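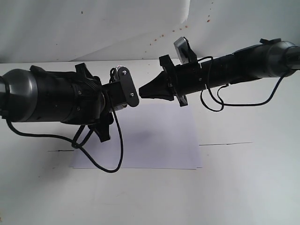
I've been on a plain white paper kick since September, and a few of you asked at the last open table why I keep going on about it, so this month you get the long version. Make a coffee first!

My start with paper was the fancy stuff. Marbled sheets, the speckly handmade kind with bits of petal in it, a whole drawer of origami squares with gold on one side. I loved buying it. I was terrible at using it, though, and a good half of that drawer is still in its wrappers (I looked this morning, and yes, there's a pack in there from before we moved to the Tremow building). When a sheet costs what a sandwich costs, you don't want to be the one who puts the first crease in it.

Then I ran out of practice paper one evening and grabbed a sheet from the printer tray, put it down on the white table, and had the best couple of hours of folding I'd had in ages. I messed up so much of it. I scored lines in the wrong place, I folded a valley where I wanted a mountain, I got a thumbprint of glue right in the middle, and every time I just took another sheet. By the time I went to bed I had a lidded box that closed properly, which I had been failing at in the good paper all summer.

So that's how I work now. Plain sheet first, and the nice one only comes out when my hands know the way.

A few things I've picked up that might save you some grumbling. White paper on a white table is lovely and calm to look at, but it's hard to find the edges, especially late in the day when the light is flat. I put the lamp low and off to one side now, so each edge throws a little shadow and the creases show up too. It made a huge difference to my scoring. Paula Anghel swears by a gray cutting mat under everything and she's probably right, but I like the feel of the bare tabletop, and a hard surface does give you a sharper fold.

Wipe the table before you start. I know, I know, I sound like somebody's aunt. But white paper shows every single thing that was on the surface before it, and I've lost more sheets to a smear of old pencil dust than to bad folding. I use a barely damp cloth, then a dry one, then I go and wash my hands and wait until they're really dry. Hand cream can wait until you're finished. (I learned that with a wedding card. It was a very nice card, apart from the translucent spot.)

Only keep one sheet in front of you. The rest of the stack goes on a chair or a shelf. I used to work with the whole pile at my elbow and I'd end up with sleeves dragging across it, corners bent, sheets sliding on the floor. One sheet, flat, in the middle of the table, and the tools off to the side where you can reach them without leaning over your work.

About weight. Ordinary printer paper is fine for boxes, envelopes, stars, most of what we do at open table. It starts to crack a bit at the corners if you refold the same line too many times, so if your plan involves a lot of changing your mind, go a little heavier. I tried the heavy sheets from Fladach, and they hold a curve beautifully, but you have to score them or the fold wanders off wherever it likes. Uldis Hunt brought in some very thin Wustix sheets to try as well. Gorgeous for layered stars. Hopeless for anybody with a window open. We spent half the time chasing them!

And find out which way the grain runs. Bend the sheet gently one way, then the other, without creasing it, and one direction will feel softer. Fold along the soft direction whenever the design lets you choose. I ignored this for years and thought I had clumsy fingers.

If you want something to try this month, do the long narrow tray. It takes one sheet, no glue and no scissors, and it's just the right size for pens or for the loose change that lives on my windowsill. Lay the sheet with a long side toward you, fold it in half toward the top, open it again, then bring the near and far edges in to that center line. Open those too, so you've got four even strips. Now fold both short ends in by a couple of finger widths and leave them folded. Tuck the four corners down at an angle so they meet the nearest long creases, then turn the long edges outward over the corners to hold them. Pull the sides up gently from the middle and pinch the ends square. The first one will look like a boat. Mine did, and so did the next three, and I have grown quite fond of them.

Make 5 before you decide whether you like it. They get neater so fast, it's very cheering.

I've put aside a stack of plain sheets for the next open table, 83 of them after I'd taken out the ones with bent corners, and you're welcome to as many as you need. There's room for 13 people around the big tables, and we'll set out the folding bones and the good rulers. If you have a bone folder of your own, do bring it, and put your name on it, please — there are two in the drawer already that no one has claimed. One of them says Gajewski on the handle and has a little chip at the tip. It's very nice and I'm getting attached, so come and get it soon.

Scraps go in the bag under the coat hooks. Paula is saving anything bigger than a playing card for the kids' bookmark table, and anything smaller I'm going to try making into pulp. I've never done it before and I've only got a kitchen blender and an old window screen to work with, so expect a report next month, and possibly an announcement that I'm shopping for a blender.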